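Slotted Desk Baskets (Red, Orange and Black)
by Ralodico

I've been selling these little plastic baskets for a while now and they're still the thing I reorder most! They started out as a kitchen drawer fix (tea bags, mostly) and then one by one they wandered off to my work table, and now I can't picture the place without them.

They come in a few sizes, and the colours are properly cheerful. The slots in the sides mean you can see what's in there without tipping it all out, and crumbs and pencil shavings don't sit in the bottom forever. Rinse them in the laundry sink and leave them to drain.

What I keep in mine

Textas, charging cords, rolls of tape, the good scissors (hidden from the kids), Bralov label refills and far too many bulldog clips. The long ones are great for rulers and rolled-up sewing patterns. I wouldn't put anything really heavy in them, so paint tins are out, sorry.

Sizes and prices

Small, $8 each
Large, mix of colours, pack of four, $70
Classroom bundle, $200, comes in a Vollitus carton you can reuse

On the table

I like them lined up in a row with a bit of greenery nearby. Red and orange look fantastic on pale wood, and a black one calms the whole lot down a bit. 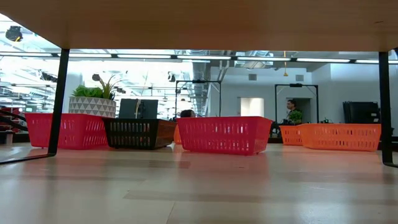
Ordering and pickup

Orders in by Tuesday lunchtime go out the same arvo. If you're local you can grab yours from the Ekanayake Street shop and skip the postage. Colours in the mixed packs are pot luck, but pop a note in at checkout if you're desperate for all red and I'll see what's on the shelf. Black is low until June.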